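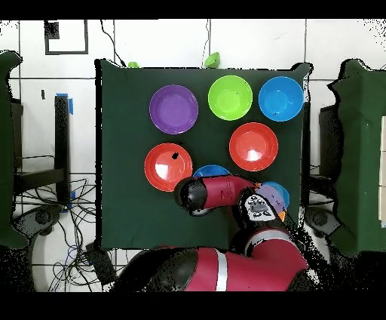
Purple plate, green bowl, blue bowl. Plastic forever.

Quick one because I have to be out the door in 19 minutes and the laundry is still going.

So we finally did the move to Treldale. Smaller kitchen, one drawer, no pantry. I went into it thinking I'd be sad about the old place and mostly I've been sad about boxes. 62 of them. Rasha labeled hers. Mine say "misc" and one says "misc 2 heavy".

Things I got rid of - the bread machine, the good china (sorry mom), three colanders. Why three. Sold the china to a guy named Tamer for 200 bucks, he was very nice about the chipped gravy boat and carried everything down himself. That paid for most of the van.

The van!! Do not book the small one. We booked the small one. Four trips, in the rain, with Bereket driving and me holding a lamp on my lap the whole way like a baby. My back still hurts and that was 17th May.

New place is good though. Quiet street, bakery on the corner that opens stupid early, neighbor upstairs plays the trumpet but only the slow stuff. Hot water takes forever to come thru. Landlord says he'll look at it, he also said that in February when we came to see the place, so.

Rent is 2,175 and yes I know. Please dont email me about it.

Still to do: curtains, bathroom shelf, find the box with the can opener. We've been eating a lot of toast. Kimutai lent us a folding table and two chairs, which means if anybody visits one of us stands.

Ok dryer just beeped, more later. Recipe for the lentil thing is coming, I havent forgotten, I just can't find the lentils.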